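Colis Prillow bloqué depuis 13 jours ??

grornico
Membre
16 mars 2022
Bonjour, commande passée chez Prillow, suivi figé sur "en cours de tri". 13 jours. Le vendeur me dit d'attendre, Evero me renvoie vers le vendeur... Qqn a déjà eu ça ?
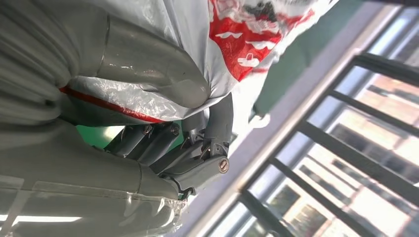

J'ai appelé 2 fois, même disque. C'est un cadeau en plus, donc bon -- un peu pressé.

tripathi_14
Habitué
Oui, en juin dernier. Livré au bout de 4 semaines, sans aucune mise à jour entre temps. Patiente.

evasion13
Membre
Pas d'accord. Faut ouvrir un litige tout de suite, après 14 jours certains vendeurs font les morts.

tripathi_14
Habitué
Litige = remboursement bloqué si le colis arrive entre temps. Mauvais conseil. 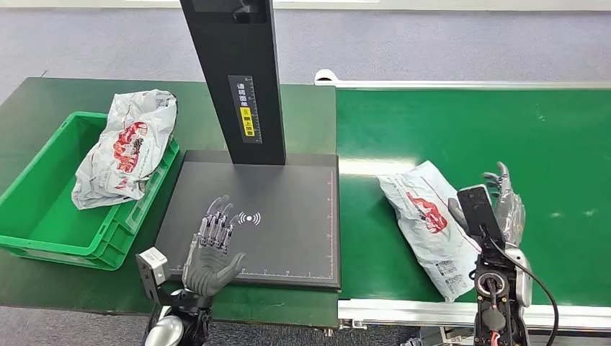 Sachet blanc dans un bac vert, à côté du tapis

evasion13
Membre
Chez toi peut-être. Moi remboursé en 4 jours, colis reçu aprés, aucun souci.

grornico
Membre
Ok merci. J'envoie un mail au vendeur ce soir, litige demain si pas de reponse.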